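From: Tamara Marchuk
To: Kerningate food and drink list
Subject: Re: Flodari at Derkgate -- any news?

Heriberto Lozano wrote:
> Does anyone know if the Flodari rumour is true? My cousin Higinio swears
> they've signed for the old shoe shop in Derkgate, the one next to the
> key cutter. He has been wrong before (the ramen place!) so I'd like a
> second source before I get my hopes up.
>
> Also, is it the full menu or just the ice cream? I had the cardamom buns
> at one of their other branches and have thought about them ever since.
>
> Heriberto

Hello Heriberto, hello all,

Tell Higinio he can hold his head up again, because it's true! I went past after work and there's a notice taped inside the door with the Flodari name on it, and when I knocked a very patient man let me stand in the doorway and ask far too many questions. He turned out to be Leopoldo Palacios, who will be managing the place. They open in February if the freezers arrive when they're meant to, and it will be their 26th shop and the first one anywhere near us. Until now the closest has been a good hour and a half on the train, and I know at least two people on this list who have made that trip for a tub of sour cherry. 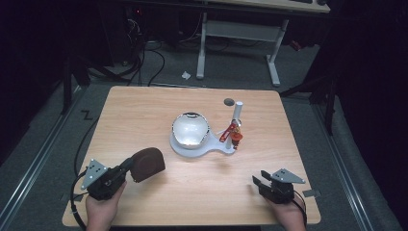

To your second question, it's the full menu. Buns baked on site, the ice cream, the filter coffee, and the savoury pastries that only the bigger branches do. Leopoldo says the cardamom buns come out first thing and again at about three in the afternoon, and that the afternoon batch is the one to aim for as the queue is shorter. The ice cream will run to 20 flavours at any one time, with a few changing each month. I asked about the burnt butter one and he grinned and said he'd been asked that by everyone who had knocked so far, and yes, it's staying.

The coffee is from Pelkonen, which made me very happy. For those who haven't come across them, they're a small roaster and their beans are on the lighter side -- if you like your coffee dark enough to stand a spoon in, you may want to ask for the house blend instead of the single origin. They'll be selling bags to take home too, ground while you wait.

Seating sounds decent. The shop is narrow but goes back a long way, and they've knocked through into what used to be the stockroom, so there will be a long shared table down the middle and some smaller ones at the back. Pushchairs should fit. The step at the front is being replaced by a ramp, and the toilet is on the ground floor (I asked on behalf of my mum, who always wants to know). 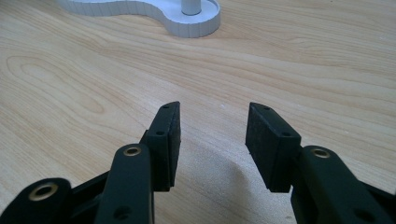 Prices he wouldn't be drawn on, except to say they'd be the same as in the other shops. I dug out a receipt from my last visit and a bun and a coffee together came to less than I pay for a sandwich at the station, so I'm not worried. The ice cream is dearer but the scoops are enormous. Get the small. I mean it, the small is plenty, unless you're sharing with a teenager.

Now, the opening day. They are giving away 1,000 buns, one each, until they're gone. Doors at eight in the morning. Montserrat Quezada went to the opening of the one near her sister's and told me the free ones lasted until almost eleven, though it was pouring that day and I suspect we'd get through them quicker here. She also said they came round the queue with little paper cups of hot chocolate, which I hadn't heard of them doing and which isn't on any menu I've seen. Montserrat, if you're reading, was it the dark one or the milk?

I'd love it if a few of us went along together. I'm happy to get there early and hold a spot by the key cutter, as long as whoever comes after me doesn't mind being glared at by the people behind. Once I have the day confirmed I'll post it here.

A few odds and ends from the chat at the door, in no real order:

- Gluten-free: the ice cream cones yes, the buns no. They did try a gluten-free bun and weren't pleased with it, so it's been dropped for now.

- Vegan: five or six of the ice creams, and the cinnamon knots. Oat milk costs the same as dairy.

- Opening hours: eight until seven to begin with, then later in the summer if there's the demand. I put in a strong word for ten o'clock, as there is nowhere to get anything sweet in Derkgate after the bakery shuts.

- Jobs: they still need weekend staff and will train people up. Ask for Leopoldo at the shop, mornings are best. My neighbour's son has already been in.

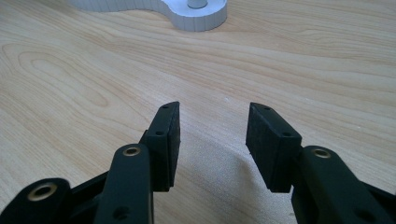
OTHER NEWS FROM DERKGATE

The greengrocer has blood oranges in, the small ones with the very dark flesh, and they're lovely. He'll do you a better price on a whole box if you can split it. I've got half a box spoken for and would be glad of someone to take the other half, so shout if you want it.

The cheese stall is moving to the other side of the square while the paving is done. Same hours, same long queue, and the smoked one is back.

Tamara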